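Best way to get coffee stains out of a black travel cup?

Asked by Brândușa Nistor in Kitchen & Cleaning
444 views – 3 replies

Hi all! I drink way too much coffee and my cup has started to smell like last week no matter what I do. Dish soap does nothing. I tried a Brelenetti tablet on Wednesday (my sister swears by them) and it fizzed nicely, but the smell was back by lunch. I don't want to scratch the inside, so no steel wool please. Any ideas?

It's a plain tall one with no handle.
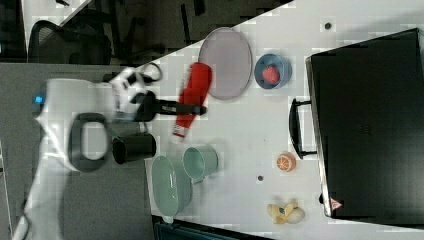
Black cup on the white table

I should add that I take milk in it, in case that matters.

onu_ullel
Milk is your problem. Put 2 spoons of baking soda in, fill it up with hot water and leave it overnight with the lid OFF. Then do the lid separately, and if there's a rubber ring pull it out and soak that too. Mine was disgusting under there – I'd had the thing more than four years and never once looked. Rinse well or your first coffee tastes like a swimming pool.

Brisatach
just buy a new one

patty_k
Baking soda worked for me too, but I needed two rounds. White vinegar is fine if you run out, only don't mix them, they cancel each other out and you get a lot of foam and a cup that still stinks. Also let it dry upside down on a rack!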